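Notes for the Windport talk, 20 minutes plus questions. Slides are mostly black. Intentional, say so early.

**Opening (2 min)**

Thank Roksolana Stetsiuk for the invitation and for pronouncing the title correctly. Then straight in: *Lovano* ran for 11 nights at one theater, sold 653 tickets, and has since been called a lost masterpiece by 1,460 people. Pause. Let them do the math.

**What the film is**

- Low-budget ghost story, shot in June in a house with no air conditioning. Everyone looks haunted by the second reel.
- The ghost is on screen for 310 seconds. I timed it with a kitchen timer, twice.
- Director's only other credit is *Oravec*, a comedy. It's the scarier of the two. (Wait for laugh. If no laugh, move on.)

**Why the sound matters (6 min)**

Play the staircase clip with the picture off. Ask people what they think is coming down the stairs. At the last talk I got a dog, a priest and a refrigerator. Then play it with the picture on - it's the landlord, and he wants the rent.
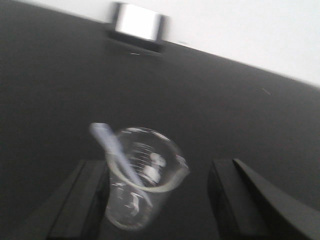
The point to land is that the movie scares you with ordinary business. Bills, doors, a phone ringing in the wrong room. When the ghost finally turns up it's nearly a relief, at least she isn't asking for money.

**The Zerketo cut**

Skip if past the 14 minute mark. The Zerketo release trims the ending and adds a voiceover explaining the plot. It explains a different plot. Read the last two lines aloud, slowly, no funny voice.

**Questions**

Someone will ask about the remake. I haven't seen the script. Someone will ask if I have a copy of the full print. I have 100 minutes of it and the running time is 104 - don't get drawn into this again.

Water is on the left. Clip 3 is louder than clip 2, warn the front row.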